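Mendon cell: right arm gripper zero drifts after base swap

ealarcon_c
Posts: 122
We swapped the base on the right arm of the Mendon cell in September and re-ran the Prelum calibration. Joint repeatability is fine. The gripper zero is not: after 300 open/close cycles the fingers stop short of closed and the plate pick from the rack fails. Left arm on the same controller does not drift. Firmware matches on both. What should I check before I pull the wrist?

kahsay_e
Cable first. If the bundle behind the base is under tension the connector walks. Power down, reseat, leave slack for full base rotation, then re-zero.
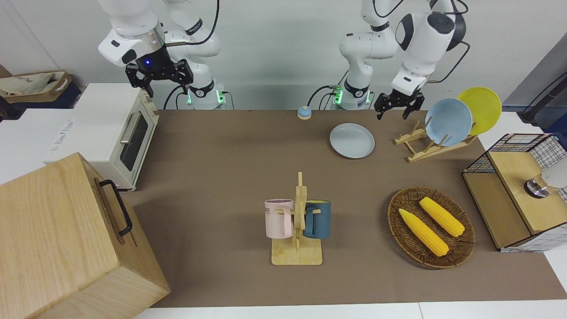

Ewan Swanson
Same layout on our bench, both arms on white bases at the back of the mat, rack and mug tree within reach. Blue light on the wrist over the open gripper, green on the bases. Ours drifted too and cabling had nothing to do with it. The finger carriage screws were under torque. Mark them with paint pen and look again after a shift.

kahsay_e
Disagree. Loose carriage screws give you play in both directions. He has a one-way offset. That's an encoder reference problem, and a bad connector will do it.

Ewan Swanson
Play only shows both ways if you load it both ways. Plate picks don't.

H. Briem
Before anyone touches hardware: are you zeroing closed or open? Multley changed the default in the config template. If the right arm got a new file with the base and the left kept the old one, they won't behave alike.

ealarcon_c
Right is zeroing open, left closed. I did not set that. Changed right to match, ran another 300 cycles, offset is down but still there.

H. Briem
Then you have two faults. Keep the config change and do Kahsay's reseat next. It takes 5 minutes.

Ewan Swanson
And put a driver on the screws while it's powered down.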